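4. What people call their streets when they're giving directions

I should admit up front that this section grew out of a bad habit. Whenever I'm lost I ask people the way, and then I stop listening to where I'm supposed to turn and start listening to how they say it. So when I moved to Pralville for the study, I already had a pocket full of scribbles before we'd recorded a single interview.

The corpus we ended up with (we call it Multa) has 3,581 direction-giving turns in it, from 229 speakers. I went through all of them looking for one thing: the noun a person reaches for when the official name of a street won't come to mind. 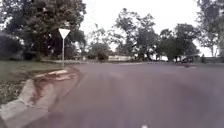 Ross MacRitchie

The older literature would have you expect a landmark. "Turn at the church," that kind of thing. And sure, we got plenty of churches! But in the newer parts of town, where the houses went up together and there's no church to turn at, people did something I hadn't seen written up before. They named the street by its shape. "Take the bendy one." "Go down the long one till it quits." My favorite speaker, a retired mail carrier, called a street "the elbow" for her whole interview and never once gave its real name, even when I asked her straight out.

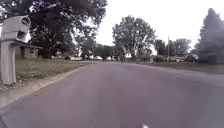
Figure 6. A residential street in the study area, with curb and lawn at left.

Now, shape names aren't evenly spread. Speakers who had grown up in town used them far more freely than newcomers did, and they used them with the definite article, as if there could only be one elbow in the world. Newcomers hedged. They said "a kind of curvy street" and then pulled out a phone. Caoimhe Doherty, who coded the second half of the turns with me, thinks the article is doing most of the social work here, and I've come around to her view (it took me all of May).

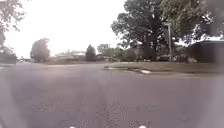 The trouble with "the," of course, is that it only works if your listener is in on it. In eight of the interviews we had two family members in the room, and those are a joy to read. They argue. One brother insists that "the long one" is Shearer, the other says it's the street behind Shearer, and you can hear them both getting louder. Neither had ever noticed they meant different streets, and they'd been meeting each other for rides since high school.

I don't want to make too much of a family squabble, but it does suggest shape names get learned inside the household first. We come back to this in Section 5, with the Vukar map task.

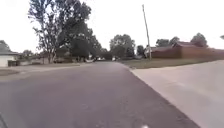

Pralville, May

A note on the follow-up visits, written while they're fresh. Mitsuko Tanabe and I went back to six of the speakers and asked them to give the same directions again, and five kept their shape names word for word. The sixth had switched to house colors and couldn't tell us why.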